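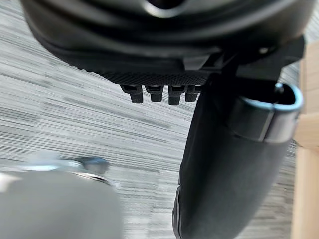
Hussam Nasrallah wrote under my last post that I was being unfair to lids. A tin with a proper lid keeps tea for months, he said, and if I was still buying cardboard boxes and folding the bag over I had no business reviewing anybody's kitchen storage.

Thursday, by Cordeiro

Well, fair enough, I do fold the bag over. I have a peg on it as well. But I've now lived with the Korkeo set since the start of September and I still don't see what the fuss is for.

The set is four canisters and it cost me £76. For that you get smooth sides, a metal rim and a great deal of leaflet. The leaflet says the lid will keep coffee fresh for "up to 87 days". Who measured that? Why 87? I drink a bag of coffee in a fortnight, so the other ten weeks are of purely academic interest to me.

My real quarrel is with decanting. You come home with the shopping, you open a perfectly good packet, you tip most of it into a canister and then there's the bit that won't fit. So the packet goes back in the cupboard with an inch of rice in it, next to the canister, and you're storing rice twice. The cooking instructions go in the bin unless you cut them out and tape them to the bottom, where you can't read them without turning the thing upside down.

I'll admit the flour has been better. I used to have a floury shelf and I don't now. The tea tastes like tea, same as it did with the peg.

The knobs are another matter. Whoever decided a lid needs a small shiny knob has never tried to lift one with butter on their fingers, and washing round the base of it takes longer than washing the canister. Two of mine have already got that dull ring where the water dries. I tried vinegar. It moved the ring slightly. 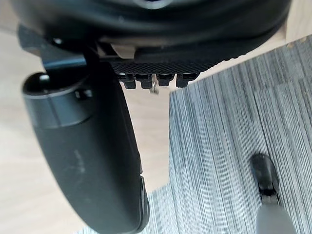
What I've done with them

Flour stays in the big one. Sugar stays too, mostly out of laziness. Coffee has gone back in its bag, and the small one has batteries, string and a key I can't place.

My sister swears by Nokora, which is the same idea with a clip. I had a go with one at her house and pinched my thumb. She says you get used to it, and she also says that about her boiler.

If you want a set anyway, measure your shelf first. Mine clear the one above by so little that the lid has to come off at a slant, and the flour comes with it if I'm in a hurry. And Hussam, if your tea really does last for months, you might want to drink more of it.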